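Kikus 542 Historic Racing Harness

Six-point, two-inch shoulder straps, cam-lock buckle
From Drorwood Competition Supply

If you race a car built before your crew chief was, you already know the problem. The rulebook wants a modern harness. The car wants to look like it did when it was quick. The Kikus 542 is our attempt to keep both of them happy, and so far only the rulebook has complained (we put the label in the wrong place on the early ones; it has been moved).

The webbing is woven in a flat, slightly dull finish that sits nicely in a seventies cockpit and doesn't shout at you from across the paddock. Black, dark blue and a red we spent far too long arguing over. The buckle is a plain cam-lock with no logo on the face. Our marketing person has asked that we mention how hard this was for her.

What you get

Two shoulder straps, two lap straps, two leg straps, the buckle, and a bag of mounting hardware containing one more washer than you will need. Pull-down adjusters are standard. Pull-up lap adjusters are a no-charge option and a good idea in narrow tubs, where your elbows have nowhere to go.

Shoulder strap length is 103 inches before trimming. Please don't trim it. Roll up the spare, tape it, and let the next owner make his own mistakes.

Fitting

Clip-in or bolt-in ends, your choice at checkout. Wrap-around ends for a harness bar are on the shoulder straps only. Allow an afternoon for a first install, or a weekend if the seat has to come out and the seat was put in by the previous owner.
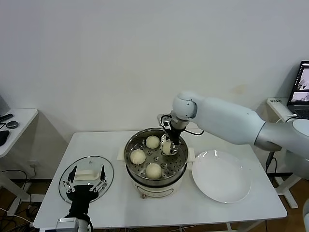

Drivers' notes

Eleni Mujić ran a prototype set in the Mujić family's Iltlow coupe for a full June double-header, including one race she finished backward. Her written report came to four lines. Three were about the gearbox. The fourth said the belts were fine and the left lap adjuster was stiff, so we changed the left lap adjuster.

Weight and price

The complete set weighs about 4 pounds with clip-in ends. If you're counting ounces, we would gently point out the lunch tent.

Spare crotch pads are $65 a pair. Harness prices depend on ends and color and are shown at checkout, where you can be disappointed in private.

Ordering

Next batch ships Aug 20, 2026. Red sells out first, despite everything we said above. Returns accepted on unused sets with the tags still attached. A harness that has been through a crash should be cut up and thrown away, and we won't inspect it, re-web it or sell you a new label for it.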